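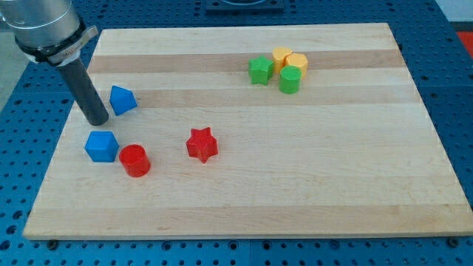
Batitwood Community Garden Association
Minutes, general meeting, April 2, 2020
Held by phone. Line opened 6:30, started 6:40 after people found the mute key.

Chair: Inês Correia
Notes: Ademir Andrade (typing as we go, send corrections)
On the call: 17 plots represented. Quorum met.

1. Last minutes
Approved with one change. The hose reel was paid for by the Urkden Street side, not by general funds. Fixed in the file copy.

2. Garden access this spring
Long one. Inês has read the county order twice and called the parks office, left a message, got a call back. Food growing is allowed. Gatherings not. So the garden stays open but the social side is off until further notice.

Agreed:
– No more than 4 people inside the fence at one time. Household counts as however many bodies it is.
– Sign-up sheet by phone tree for now. Ademir will look at an online one.
– Odd plots mornings, even plots after 1 pm. Trade with your neighbor if it doesn't suit.
– Combination lock: wipe before and after. Bucket of soapy water by the gate, change it if its dirty.
– Bring your own hand tools. Shed stays open for the wheelbarrows and the long rakes only.
– Kids ok if they stay on your plot.

Plot 22 asked if masks are required. Not by the order as it reads today. Wear one if you have one. Plot 9 has fabric and can sew a few, call her.

Some back and forth on whether 4 is too few for weekends. Plot 31 says last April there were a dozen people in there on a sunny Saturday and it felt empty. Plot 6 says it did not feel empty. Left at 4, look at it again next meeting.

3. Water
City turns the main on late this year, no date given. Rain barrels are full, both of them. Please use the watering cans and not the pump, the pump handle is loose again and if it goes we are all carrying from the church.

The leak at the east spigot. Plumber quote came in at $504, parts and labor, good until the end of the month. Plot 14 thinks he can do it for the price of the fitting. Discussion. Last time we did it ourselves it held one season. Motion to accept the quote, seconded, passed, 3 against. Inês to call them tomorrow and ask if they are even working.

4. Money
Balance after the winter insurance payment is low but positive. Plot fees due now. 8 plots still unpaid. Anyone who has lost work should talk to Inês, privately, fee can be put off till August or split. No one is losing a plot over it this year. Carried without a vote, everybody said yes at once.

The seed sale is canceled obviously. It usually covers compost. Compost order cut in half, see below.

5. Compost and wood chips
Half load from Kestico, same supplier as last year. Dropped outside the gate because the truck can't make the turn since the new bollards went in. Delivery window is two hours, need one person to meet it. Plot 3 will.
Spreading: take your share in the wheelbarrow, two barrows per plot, then leave it. Last year the pile was gone before the north end got any and there were words. Plot 27 would like it noted that she got none. Noted.
Wood chips are free from the tree crew if they are in the neighborhood. Not counting on it.

6. Beds and fence
Raised beds along the north fence, second row: boards rotted through on the ends. We have 176 feet of cedar board in the shed from the fall purchase, enough for the whole row if cuts are careful. Work day not possible. Instead each bed holder does own bed, one at a time, boards to be pre-cut by Plot 14 in his driveway and left by the shed with the plot number in pencil. Do not take somebody elses boards.
Screws in the coffee can. Drill is Plot 14's personal drill and is not in the shed, so please stop asking where it is.

Fence: gap near the alley corner, a rabbit sized gap, and there are rabbits. Chicken wire stapled over it for now. Proper repair moved to summer.

7. Seedlings
The greenhouse at the high school is closed with the school so the tomato starts are stuck inside. Inês has emailed the science teacher. If we can't get them, here is who has extra going on windowsills:
Plot 5 – paste tomatoes, maybe two dozen
Plot 11 – peppers, hot and sweet, labels fell off, take your chances
Plot 19 – kale, too much kale
Plot 30 – basil, not ready until May
Pick up from porches, no knocking. Call first so they put them out.

Plot 8 asked if seed potatoes are still to be had anywhere. Sjöberg hardware had a few bags last week, one per customer, curbside only. Grocery store potatoes will sprout fine according to half the call, and give you blight according to the other half. Not resolved.

8. Food pantry row
Pantry called and they need greens and anything that keeps. Demand is way up. Proposal to add the two empty plots (16 and 24) to the pantry row for the season. Waiting list has people on it so this was not simple. Plot 12 felt that people who have waited two years should get the plots. Plot 2 said ask them first. Ademir called the top two names on the list during the break, one is happy to wait and one wants her plot. So: 16 goes to the new member, 24 goes to the pantry. Passed, none against.

Planting for 24: chard, collards, carrots, bush beans after frost. Plot 19 offers kale.
Watering rota for 24 needs names. Have four, want seven. Tell Ademir.

9. Members check-in
Several of our older members shouldn't be going out. Plots 1, 7 and 20 will be looked after by neighbors until they are back, nothing gets pulled without asking. Plot 7 wants it known that the thing that looks like a weed by the post is her rhubarb.
Phone tree to be used once a week just to say hello. List going out with these minutes. If your number is wrong, tell us, although I suppose if its wrong you wont have been on this call.

10. Any other business
– Somebody is leaving the compost bin lid off. Raccoons.
– Plot 31 found a set of keys with a green tag, hanging on the nail inside the shed door.
– Request for a bench on the south side. Next year.
– Bees: hives came through the winter, one strong, one weak. Keep back from them on warm afternoons, they are cranky.
– Annual potluck not canceled yet, pushed to August, we will see.

Actions
Inês: plumber, email to school, letter to unpaid plots (nice one)
Ademir: online sign-up, phone list, water rota for 24, sign for the gate
Plot 3: meet the compost truck
Plot 14: cut boards, look at pump handle
Plot 9: masks
Everyone: your own tools, lid on the bin

Next meeting by phone, same number, first week of next month. Code will change so watch for it.

Call ended 8:05. Three people stayed on talking about potatoes.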